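Hand-held gripper trials (cloth handling)

From the Vuveldale automation wiki. Article needs tidying, last checked 14 September 2026.

A hand-held gripper trial is a way of trying out a gripper without an arm behind it. A person holds the tool, works through a household job, and the cameras on the tool record it. The Vuveldale trials cover soft things only: jackets, sheets, folded clothes. Rigid objects are on a separate page.

Background

Started in February, after the Kadell arm kept dropping sleeves. Arm was sold for boxes and was fine on boxes. Question was wether the fault lay with the jaws or the controller, and taking the arm away was the cheapest way to find out. Grurnell supplied the jaw plates, Mac Giolla the logging software. Both firms sent parts only, no staff. 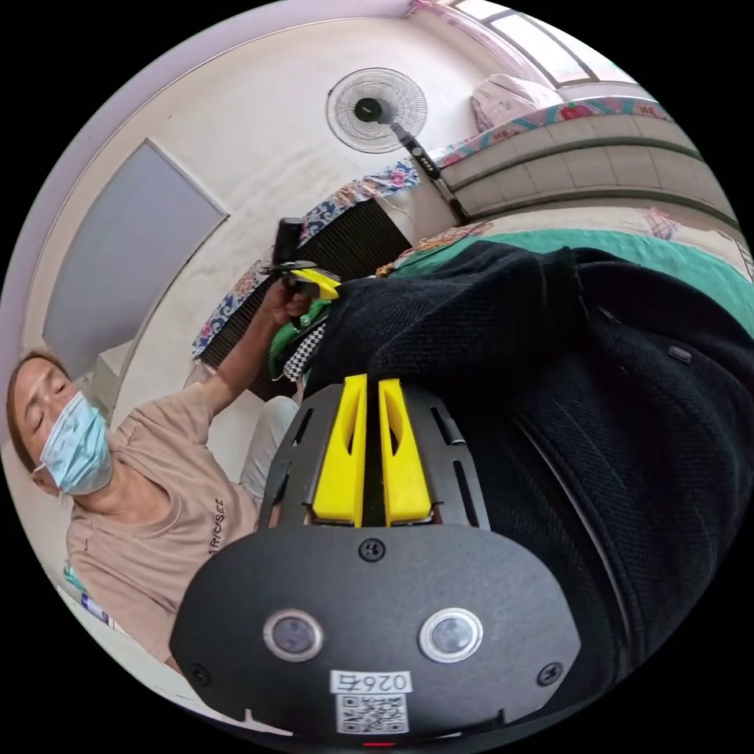 Jaw plates come in three stiffnesses. The middle one is the default. The soft plate picks up thin cotton well but twists under a heavy coat, and the stiff one tends to pinch a fold and let go of the layer beneath. No plate has been good at zips.

Method

Each run is one garment, laid out on a bed or table. Tools are used in pairs, one per hand. Runs over 100 seconds are stopped and marked long. Start and end with jaws shut, otherwise the log has no zero point and the run gets thrown out. Lighting is left as found. So is the furniture. 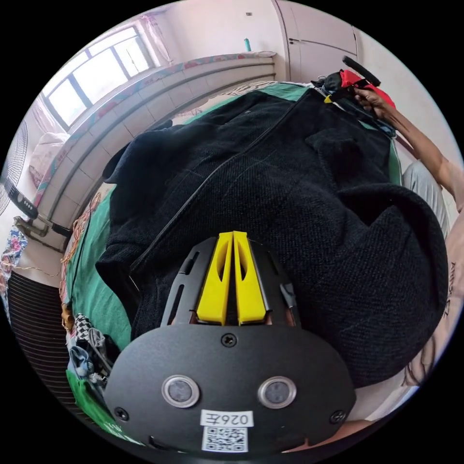 Clocks on the two tools have to agree to within 20 milliseconds. Early logs were worse than this and have been pulled from the main set. Sync is done once at the start of a session, and again after any battery change. Forgetting the second one is the commonest mistake by far.

Dark fleece and knit are the hard cases. Little contrast between folds, so the controller loses the edge it was following. A paler sheet underneath helps with the outline of the garment, does nothing for the inside folds.

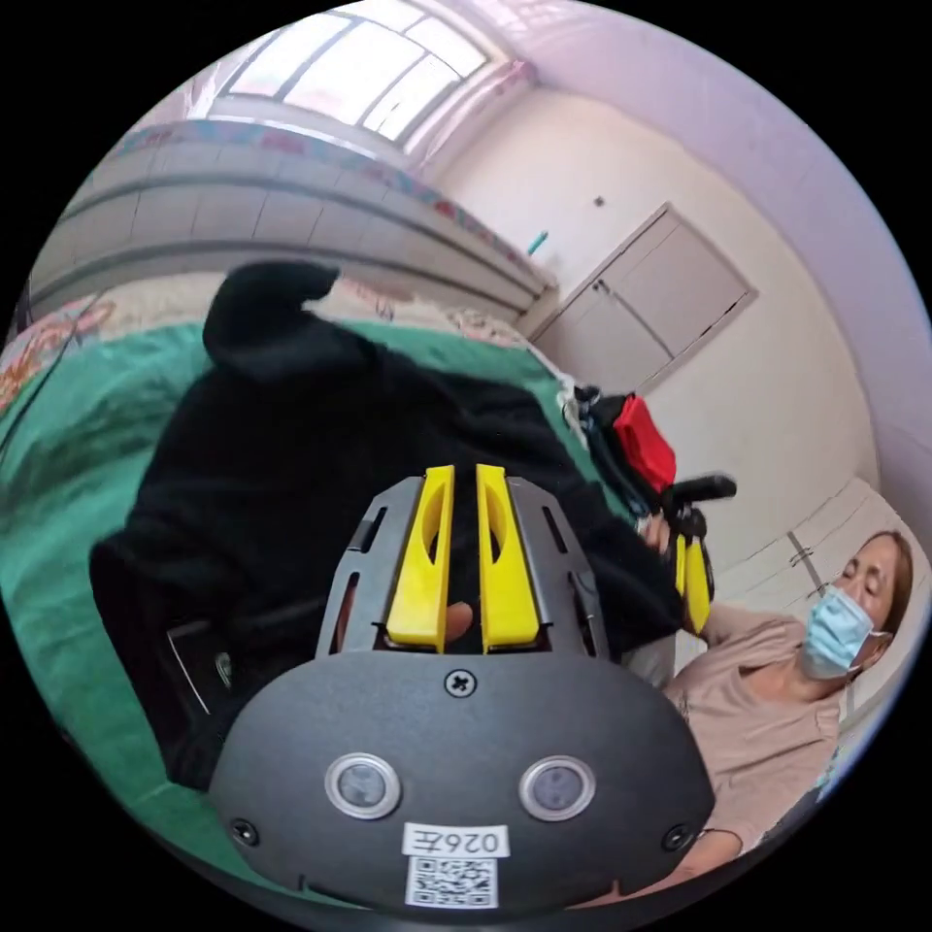

Black fleece on a green sheet, with a second gripper held to the right of the garment.

Comparison with the arm

The same jobs were given to the Kadell arm with the same plates fitted. By hand, sleeves were lifted and held on most runs. On the arm, far fewer. Plates therefore not the main problem. The arm closes at one fixed speed, and a person slows down just before contact without thinking about it. Mac Giolla's later controller adds a slow zone for the last part of the closing movement; results with that are better but patchy, see talk page.

Weight also matters. Tool is 700 grams with battery, and wrists tire before the battery does. Short sessions, swap hands where possble.

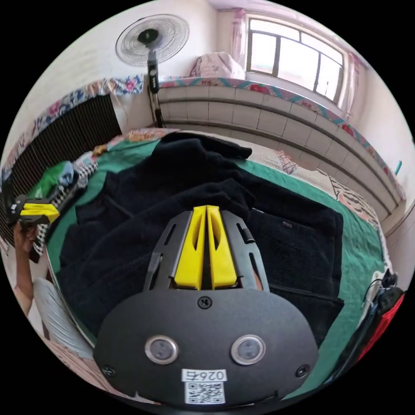
Yellow fingers closed, jacket spread out on the bed.

Known faults

Finger screws work loose. Check before every session, not after. Lens smears from handling, wipe with a dry cloth. Wide lenses bend straight lines near the rim, so measurements taken there shouldn't be trusted without correction. Older Grurnell plates have a sharper tip and can snag knitwear.

See also: Soft jaw plates; Kadell arm, closing speed; Clock sync; Zips and fasteners (stub)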